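4. What the listeners wrote back

4.1 The letters and how I read them

I should say first that I didn't go to Sketcombe for the letters. I went for the scripts. Plekdale ran for 1,093 episodes, fifteen minutes each on weekday evenings, and I had an idea (a rather grand one, looking back) that I'd follow one family through the whole run and see how their speech changed as the serial got more popular. The scripts are there, mostly, in the Van Dijk deposit, and I've used them in section 3. But the boxes underneath were full of post, and after a morning with those I'm afraid the scripts had to wait.

There are 600 letters in the part of the deposit that has been sorted, and those are the ones I read. More sit unsorted in the basement store, and I've left them alone. Van Dijk was the soap and starch firm that paid for the programme, and its office kept whatever came in asking for something: a recipe, a cast photograph, a free sample. Plain praise seems to have gone to the studio, and the studio threw its papers out when it moved. So this is a lopsided collection and I want that understood before I start quoting from it. People who wanted a thing wrote to the sponsor. People who simply liked the show are much harder to find.

I read the letters in box order, which is close to date order but not quite, and made a card for each with the sender's town, what they asked for, which characters they mentioned and whether they wrote as if those characters were real. That last heading gave me the most trouble and I'll come back to it.
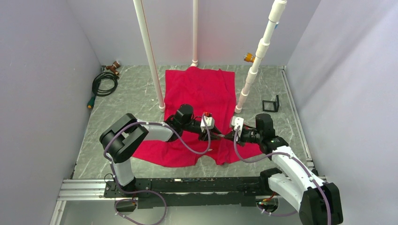

Figure 1. Two robot arms over a red cloth on a marble-patterned surface.

4.2 Asking after the family

Earlier writing on serials of this kind tends to treat the listener who posts a birthday card to a character as a bit simple, or as proof of how powerful radio was in those years. I don't think the Plekdale letters bear that out at all. Take the winter storyline in which the grandmother falls on the back steps. The office received a good bundle of post over it, and a fair number of the envelopes are addressed to the grandmother herself, at the made-up street where the family lives. Lovely stuff! One woman sends instructions for a poultice. Another wants to know who is doing the washing.

But read to the end and the same writers will thank "the lady who plays her" or ask if the actress has a cold, as she sounded thick on Wednesday. They move from one to the other inside a single paragraph and it doesn't bother them in the least. A writer from a farm outside Sketcombe tells the grandmother to rest her hip, then tells the sponsor that the sound of the fall was badly done and that a sack of feed dropped on boards would have been better. I've come to think of this as a kind of joining in. They knew the rules of the game perfectly well and they were enjoying playing it with the people who had made it up.

So what did I do with my heading? In the end I split it in 2. One card mark shows that the writer speaks to a character, and a separate mark shows that the writer mentions an actor, a script or the studio anywhere in the letter. Plenty of cards carry both. I'd urge anyone working on similar post to do the same from the start, as I had to go back through the first four boxes and do them again.
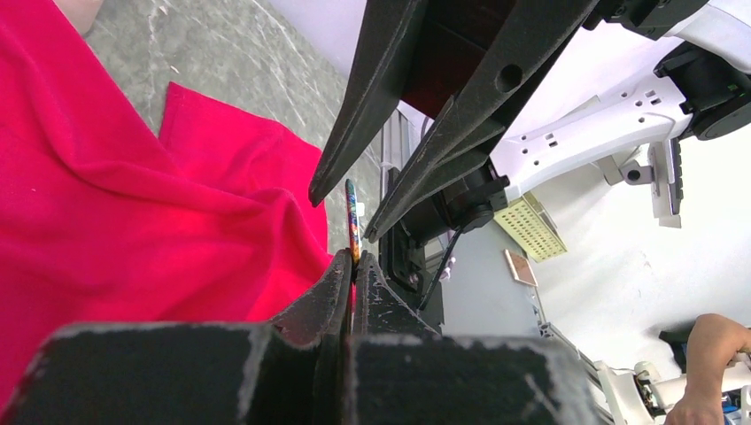 Figure 2. A thin object with a multicoloured printed surface, held upright in the tips of a black gripper.

4.3 Accents, and the Atow cousins

The liveliest run of letters has to do with the Atow branch of the family, the cousins who come up by train in the third year and never quite go home. They were written as comic relief. The scripts give them dropped endings, muddled proverbs and a word for supper that I haven't been able to trace anywhere, and the stage directions ask for the lines to be "taken broad". A good many listeners adored them. Others, and particularly those writing from Atow, did not.

What I like about the complaints is how precise they are. They don't say that a comic cousin is an insult. They say that the uncle would never put the word there, or that his vowels belong to the next town along, or that a woman of the aunt's age would have spoken the old language to her sister and kept English for the shop. One letter, in pencil, rewrites a whole exchange over a kitchen table and asks for it to be used. It wasn't used as sent, but in the scripts from the following spring the aunt does begin to speak two or three words to her sister that nobody translates, and the directions stop asking for broad playing. I can't prove that the pencil letter did it. The office had it on file, somebody has underlined the aunt's lines, and the change comes soon after. I'm happy to leave it there.

There is also the matter of who was cast. Listeners often asked if the uncle was "a real Atow man", and the office had a stock reply ready, a carbon of which survives, saying that the whole company took great care over its parts. Nicely dodged. The pay sheets show that he was played by the same actor who did the station announcer, the vicar and, when needed, the dog.

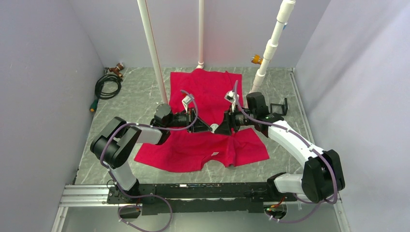 Figure 3. A red garment laid out on a grey marble-patterned floor, with two robot arms reaching over it.

4.4 When the serial came off the air

Plekdale ended in November, without a proper finish. The last script has the mother putting the lamp out and saying they'll talk about it in the morning, and I'd guess the writers hoped for a new sponsor. The letters from the weeks afterwards are short and mostly cross. They ask if the set is broken, or if the hour has been moved, and several ask for the ending to be sent by post. One asks for it "even if it is only the outline".

The office's answers to these haven't survived, so I don't know what anyone was told. The studio's own notice, pasted inside the lid of the last box, gives the new programme for that slot, a dance band, and says nothing of the family at all.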